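Notes for the Haverford library talk, 15 January 2025
(20 minutes, then questions. Water on the left. Go slow at the start, Verna!)

**Opening**

Hi everybody, thanks for coming out on a weeknight in the cold. I'm Verna Halvorsen, and for a long stretch of my life I ran the projector at the Trarley, the single-screen theater on the east side of town. Some of you bought popcorn from me. A few of you I shushed, and I'm not sorry.

I want to talk tonight about second-run movies, meaning the ones that come to a small theater after the big places are done with them. I think they were the best night out this town ever had, and I think we can have them again. I'll get to how. First I get to tell stories, because I have the microphone.

(Wait for the microphone joke. If no laugh, keep moving.)

**What second-run was**

If you're under thirty you may never have been to one. A new picture opened at the multiplex out by the highway, ran until the crowds thinned, and then it came to us. Tickets were three dollars. We were always late, and people liked us late! You'd already heard from your cousin whether the thing was any good. You'd missed it the first time because the baby was sick or the car was in the shop, and there it was on our marquee with one letter upside down.

The house had 900 seats when it was built, which was crazy for a town this size, and by my time a good part of the balcony was roped off. On a slow Tuesday I'd have 70 people down there spread out like they were all mad at each other. On a good Saturday we'd open the balcony and the floor would creak and I'd pretend not to hear it.

(Tell the snowstorm story here if the room is warm. The short version: the reel broke, the lights came up, and a man in the third row stood and told everybody how he figured it would end. He was wrong, and they booed him when we got it running again.)

**The programming part**

People think you ran a place like ours by taking whatever was cheap. Sure, sometimes. But somebody had to decide which movie followed which, and that was Zewditu Ejigu, who managed the Trarley for most of the years I was there and who taught me everything I know about an audience.

Zewditu kept a spiral notebook by the phone in the box office. When a customer said "you ought to get such-and-such," she wrote it down with their name next to it. Then when the movie came, she'd call them. On the telephone! At dinner! You'd get people who hadn't been out in a year showing up in a good coat because the theater had called their house.

She also had rules, and I've got a few of them written here:

- Never put two sad ones back to back.
- Kids' matinee starts on time even if there's one kid.
- If the movie's over two hours, put out more coffee.
- A western in March. Always. She never explained it and it always sold.
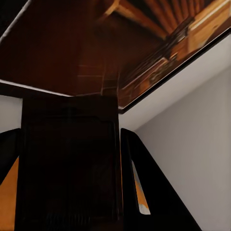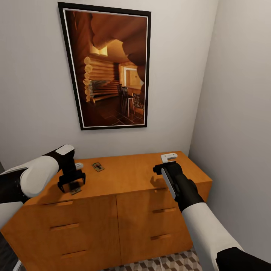 **So why did it stop, if everybody loved it so much?**

The gap closed. We lived on the weeks between a movie leaving the big theater and a movie showing up in your living room. When I started, that gap was long enough to fit us in comfortably. Then it got shorter, and shorter again, and by the end people could watch the thing on their couch before our print had even arrived. After that came the switch to digital, and a new projector cost more than the roof did. And the roof needed doing too.

I get a little cranky when folks say people stopped caring about movies. They watch more than ever. My grandson watches movies on the bus. What went away was the middle step, the cheap and slightly late one, and for a lot of families that was the only step they could afford.

(Breathe. Drink something. Look up from the page.)

**What other places are doing**

I've been driving around bothering people, so let me tell you about two of them.

The Ganar is a little place that used to be a furniture showroom. They show one older movie a week, same night every week, and that's it. I asked the fellow at the counter how they choose and he pulled out a shoebox of slips. You write a title, you drop it in, they draw one, and if they can get the rights they show it. It was a musical the night I went, one I'd never have picked, and I sang on the way home.

Then there's the Brotetti, which is a real theater with a real curtain. They went the other way and kept new releases on weekends, with repertory on weeknights. What I noticed there was the talking afterward. They leave the lobby open once the movie lets out and they don't start vacuuming around your feet. I stayed and argued with a retired dentist over whether the ending was a dream. (It wasn't. I'll take this up with anybody after the talk.)

Neither one is getting rich. Both have regulars, though, and if you know theaters you know regulars are what keeps the lights on through February.

**What I'd like to try in Haverford**

The Trarley's still standing, but I'm not here to ask you to buy it. Please put your checkbooks away, you're making me nervous.

I'd like us to start with one movie a month, right in this room. The library has a screen and a decent sound system, and they tell me the license for public showings can be handled through them. I'd pick the first 3 titles myself, to get us going, and after that it goes to the notebook. I bought a new spiral one. It's on the table by the door with a pen on a string, and I want a title and a phone number from every one of you, and yes, I will call at dinner.

Things I still don't know, and I'd like help with:

- Which night. Thursdays are choir and I'm not fighting the choir.
- Whether we want an intro before each movie. I'd keep it to 2 minutes. (Don't laugh, I can do it.)
- Captions on or off. I vote on. Half of us can't hear the whispering parts and the other half won't admit it.
- Popcorn. The carpet in here is new and I've been given a look.

**Questions**

If somebody asks about selling the old seats, I have one in my garage and I'm keeping it.

If somebody asks for my favorite movie, say it changes, then tell the one about the double feature and the fire alarm.

If it's quiet, ask them: what was the first movie you saw without your parents? Go around the room. Start with the back row, they think they're safe back there.

Thank Zewditu by name before we fold the chairs. She's driving in tonight and she hates a fuss, so have everybody clap loud.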